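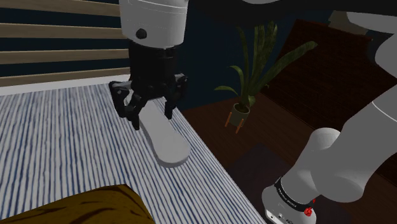

Simulator view, arm over the striped table, fingers open either side of the pale flat piece.

Has anyone's job turned into babysitting a simulated robot arm?

Posted by Lena Pawłowska

I pack and sort at Halcombe, returns side. In August we got told that an arm will be taking over part of the sorting bench, and that before it arrives a few of us would "contribute floor knowledge" in the simulator. So now I spend half my shift at a desk, looking at what you see at the top of my post. Navy wall, nice houseplant, a better decorated room than any I've worked in. The arm has a go at picking something up, and I mark whether I'd have gone at it the same way. My quota is 400 attempts a shift. The bench quota has not gone down to match, which I'm told is being looked at.

My supervisor says it's a step up. My pay says it's a step sideways. Has anybody been through this, and what happened to your actual job afterward? Also, is there something I should be asking for now, while they still need me to be cheerful about it?

Wojciech Urbańczyk

Went through it at Bickerstaff. Short version: the job didn't vanish, it got odd. The arm took the flat, light, boring stuff and we kept everything floppy, sticky or shaped like a chandelier. Sounds fine until you notice that the boring stuff was where you got your breath back. My shoulders had more to say about that than management did.

Things I'd ask for, in writing:

A job title that mentions the desk work. I did it for 6 months as a "packer, other duties" and when they advertised the proper position I was told I had no relevant experience. I had trained the thing.

A bench quota cut in proportion to your desk hours. Don't accept "looked at." Ours was looked at so long it should have been framed.

Who clears a jam, and whether the clock stops while they do it. With us it was whoever stood nearest, so people learned to stand somewhere else.

One more thing on the marking. If you would have picked the item up differently, say how in the comment box, if you've got one. I wrote "grab it nearer the middle" until I was sick of it, and somebody did finally read them - the real arm was much less annoying than the early simulated one.

Mieczysław Mazurek

robots have been coming for my job since i was 19 and i'm still waiting. just click the buttons, sitting down is sitting down

Iwona Szczepańska

I'm a shift rep at Cesby, so my view is from the meeting room with the bad coffee. Wojciech is right about the title. I'd add breaks: 400 judgments a shift is screen work, and if your site has a screen break rule for the office, ask for it to cover you too. Ours did, and we got it by pointing at the paragraph.

Also ask what the marks are used for. We had 587 of them pulled up in one person's review as a measure of "engagement," which wasn't what she'd been told when she sat down. After some loud conversation they now go in without names.

As for what happens later, it varies. On our night shift more than 30 people moved benches and most would tell you it's fine. The ones who were unhappy were mainly those who found out from the new rota. Get them to show you the plan for the bench before the arm is bolted to it.

Lena Pawłowska

Thank you both, and Mieczysław, thank you for your service. I've asked about the title and the break rule. There is a comment box, it turns out to be under a tab marked "Misc," and I've started filling it in.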